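OCC 22 — Work Surfaces and Sorting Tasks
Handout 6: Setting up a play-food sorting table
Prepared by Kiri McAlister. Revised 21 August 2020

Read this before the lab. Handout 5 covered seating and table height and won't be repeated. You will need your own copy of the Koltstead task sheet and a pencil.

1. Purpose of the task

The sorting table is a short tabletop activity. A person picks up one piece of play food, carries it to a printed outline, and sets it down there. We use it to practice three things you have already met in lecture: reach across the midline, two-handed grasp, and controlled release. Laurier Chan's reading for February treats release in more detail. Most students underrate it. Picking up is usually the easy half.

2. The table

Use a plain, light-colored top. Wipe it down and let it dry before any printed sheet goes on it. The grid sheet should lie flat with no curled corners. If a corner lifts, tape it from underneath.

The printed targets are simple outlines with flat color: a bag, a bowl, a tray. Pick a target whose color differs from the food piece. Yellow on orange is acceptable. Yellow on cream is not, and two groups lost marks for it last term.

3. Food pieces

The department set comes from Grultano. Long pieces such as the corn and the carrot are better for two-handed work than round ones, which roll. Check each piece for splits along the seam and put damaged ones in the return tub — not back in the drawer.

4. Two-handed hold

With a long piece, each side takes an end. The piece can lie at a slant to the table edge; it doesn't have to be square to the grid. Bring both sides in together. If one side closes early the piece swings and the far end drops.
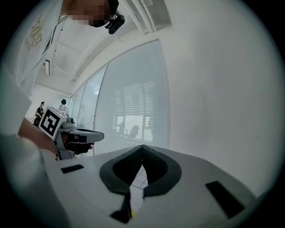 The corn over the bag outline, seen from above, is in the second picture.
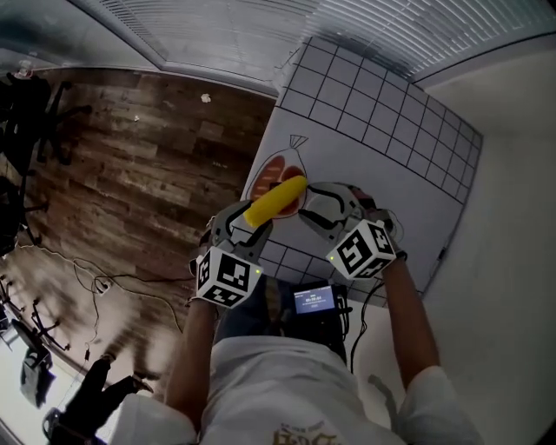 Keep the forearms clear of the sheet as far as you can. Sleeves should be short or rolled above the elbow. Stand close enough that the elbows stay bent, and don't lean on the table edge for support. If you have to lean, the target is too far away and should be moved two rows nearer.

5. Release

Lower the piece until it touches the sheet, pause, then open both sides at once. Don't drop it from above. A piece counts as placed when more than half of it is inside the outline. Pieces that land across the line are recorded as partial and left where they are until the end of the run.

6. Timing and recording

One run is 600 seconds, with a rest afterward. Work in pairs. One partner performs the task and the other records. Swap after each run. Record:

Piece and target
Placed, partial or dropped
Any change of stance or hold

Write dropped pieces down even when they are picked up right away. Thiện Tôn has the spare task sheets.

7. For next time

Read the Vevthorpe chapter on graded tasks and bring one completed record sheet per pair. Diễm Văn will collect them at the start of the lab.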